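Workshop tips: setting up a two-arm bench for cloth handling

Posted 2019-11-06 in Bench and Tooling

These notes cover the cloth-handling bench in the shared workshop on Figueiredo Street. They assume the arms are already assembled, the servos have IDs and each arm answers on its own bus. The control software is Plurngate, but most of what follows is mechanical and applies to any small pair of arms.

Base plates

Fix both base plates to the front ledge before any cable is run. Tighten the screws by hand, drive each arm slowly to full reach, then tighten again. A plate that rocks by half a millimetre at the ledge will move the fingers by several at full extension, and no calibration routine will take that out.

Set the plates parallel to the rail at the back of the table. Measure from the rail to each plate with the same rule, from the same end. The ledge is a poor datum on ours, having been planed by hand. The distance between arm centres went through two revisions and is now 749 mm. At 900 mm the arms could not meet over the middle of the table with any useful wrist angle left.

Walls and surface

Use a matte finish on the walls in a pale neutral colour. Gloss paint throws highlights that move with the arms and upset the thresholding. Ours had 2 coats of Basuvex low-sheen, rolled, with a light sand in between.

The tabletop should be white and smooth. Fabric needs to slide when it is pulled and stay put when it is not - a textured surface gives neither reliably. Scuffs on the front ledge do no harm, as the arms do not work there. Marks in the middle of the table should be cleaned off with methylated spirits on a rag. 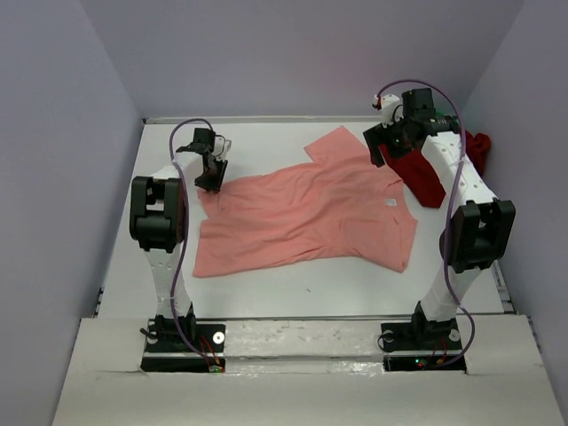

T-shirt laid out between the two arms, dark red garment at the right wall.

Cable runs

Run the gripper cable down the outside of each arm and leave a generous loop. The loop has to be long enough for the elbow to reach both ends of its travel without the connector taking any load. To find the length, power the arm down, move it through its full range by hand, and tie the cable at the position that uses the most. Add 8 per cent.

Pick a cable colour that does not occur in the garments or on the walls. Purple has been satisfactory. Black cable disappears against the servo housings and is harder to check for chafing.

Power wires at the base can be left short. Keep them behind the line of the plate where possible and check them weekly for wear against its edge. If an indicator light is out, check the connector before the supply.

Choice of cloth

Start with plain cotton in a single strong colour. Jersey is the hardest common fabric to handle because it curls at the cut edges and stretches under its own weight, so leave it until a woven tea towel can be folded repeatably. Wash new garments once to get the sizing out. Do not iron them. A pressed shirt is easier to grip than anything that comes out of a laundry pile, and settings tuned on it will not carry over.

Care labels can be left on or cut off, but be consistent. A white label shows up clearly on a coloured garment and may be picked up as a feature. 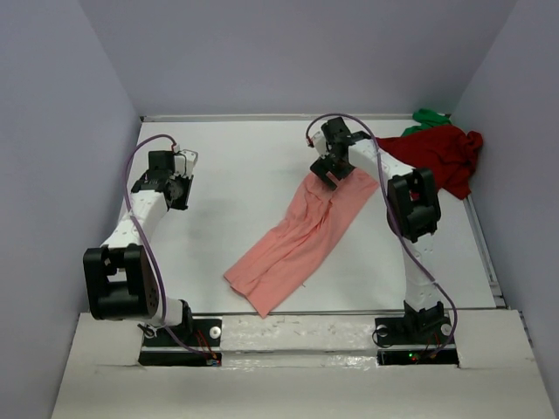
Spare garments can be kept at the far right, provided the right arm's sweep is limited in software to suit. Set the limit with the largest spare in position. If the fingers touch the pile on the return move, bring the limit in by five degrees and repeat.

Gripper adjustment

Close the fingers on a single sheet of copy paper. It should hold against a light pull and come free under a firm one. If it tears, the closing current is too high. Fadel silicone pads were tried on the fingertips and removed - they picked up lint within a day and released late.

Approach height matters more than closing force. Bring the open fingers down until they just press the fabric, then lift by one millimetre before closing. Too low and the servo stalls against the table; too high and the fingers close on a crease that pulls out as soon as the arm lifts.

Recheck the height on both arms after any change of fabric weight. Fleece and towelling each need their own value, stored under a separate profile name.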